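4.3 Adding a sanctions list to the Tatinum screening desk

1. Sign in as list editor and open Sources.
2. Select Import, then choose the trade restrictions file. The file must hold no more than 3,712 entries.
3. Set Match Level to 208. Lower values return more false hits on country names.
4. Press Check. Fix any rows marked in red.
5. Press Publish.

Note: Embassy and consulate records are stored apart. See section 4.5.

Caution: Publishing replaces the current list. Export a copy first.
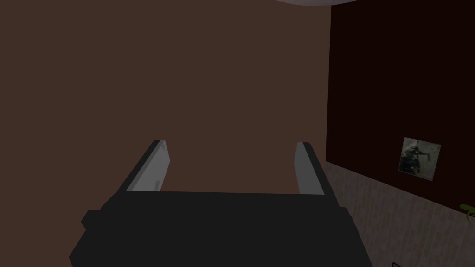
Figure 4-3. Gripper seen from behind, simulated view.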